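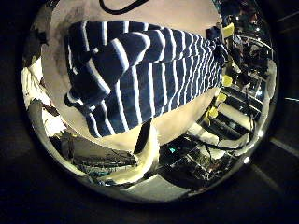

Why Do Stripes Bend?
A page for curious readers, by Cleiton Andrade

Draw some straight lines on a sheet of paper with a ruler. They stay straight, of course. Now think about a striped cloth. The lines on it were also made straight, but when you drop the cloth on a table, the stripes start to curve like roads on a mountain. Who bent them?

You did, when you dropped it! The stripes cannot move by themselves. They are fixed in the cloth and must go everywhere the cloth goes. If the cloth goes up over a fold, the stripe goes up also. If the cloth turns over, the stripe turns over with it.

This makes stripes very useful. A plain cloth keeps its secrets, but a striped cloth shows you each fold, even the small ones. It is a little like a map. On some maps there are thin lines that show where the hills are, and a person who knows how to read them can find the steep places without going there. 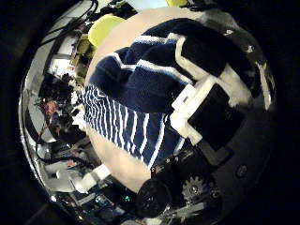 The thick folded part has wide dark bands, and the lower part has many thin, wavy stripes.

How to read a striped cloth

Look first for the places where the stripes suddenly change direction. There you will find a fold. When one group of stripes goes one way and the group next to it goes another way, probably one piece of cloth is lying on top of another piece.

Then look for the places where the stripes come very close together. Perhaps the cloth is squeezed there, or perhaps it is sloping away from your eyes. Tilt a striped sock slowly and you will see the same thing. The stripes seem to get thinner, but the sock did not change at all.

Now look at the edge. Many cloths have a hem, where the border is turned under and sewn. Other cloths have a loose edge with little threads that stick out. These threads are called a fringe when someone made them on purpose, and fraying when they came from cutting or from wear. 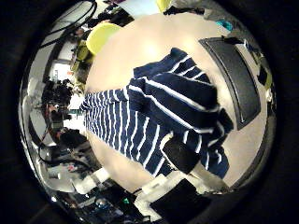

Navy blue and white stripes, flatter on the left and bunched up into folds on the upper right.

Try it at home

You need a tea towel with stripes and a table. If you have no striped towel, ask an adult for an old white one and draw lines on it with a washable marker.

Lay the towel flat and make it smooth with your hands. Put one finger in the middle and turn it slowly, pressing down a bit. The stripes will begin to go around your finger like water going down the sink. Stop when you have made 2 or 3 folds, and draw the lines on paper, only the lines and not the towel. Show your drawing to a friend. Can your friend guess where the folds are? 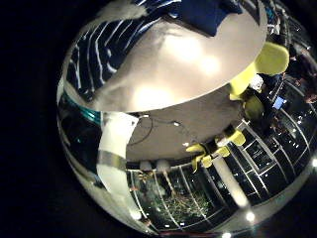 You can also do it backwards. Make your towel into a big messy heap, choose one stripe and follow it with your eyes from one end to the other. It will hide under a fold and come out again in a place you did not expect. My niece, who is 8, followed a stripe through the whole heap on her first try. I lost mine in the middle and had to start again.

When you finish, take two corners and ask somebody to take the other two. Pull gently. All the curves go away and the stripes are straight again, ready for the next heap.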